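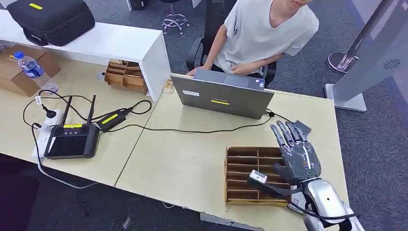
Sturik folding table, 80 cm: two months of use

I bought two of these in July to replace an old desk that wouldn't fit up the stairs. They came flat in one box from Orncombe, with the leg bolts in a bag taped underneath. One bag was short a washer. I emailed and a replacement arrived nine days later, no charge.

Assembly

Four bolts per leg and a brace across the back. The instructions show the brace upside down, so go by the holes and ignore the drawing. A proper Allen key is worth having, as the one supplied rounded off on the second table.

In use

It holds a laptop, a lamp and a stack of binders without sagging. There is a slight wobble if you type hard, mostly cured by retightening the bolts after the first week. The top wipes clean, although tea left overnight leaves a ring. The feet adjust for an uneven floor, but they are stiff and you'll need pliers.

I had a Prelley desk before this. It was heavier and steadier — also twice the price, and impossible to move alone.

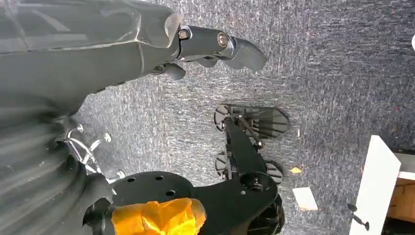 Price and verdict

I paid $400 for the pair, delivered. Good value for a spare room or a small office. If you work at a desk all day in the one spot, spend more. The colour is a bit yellower than on the website.

Kekeli Quartey
2020-09-27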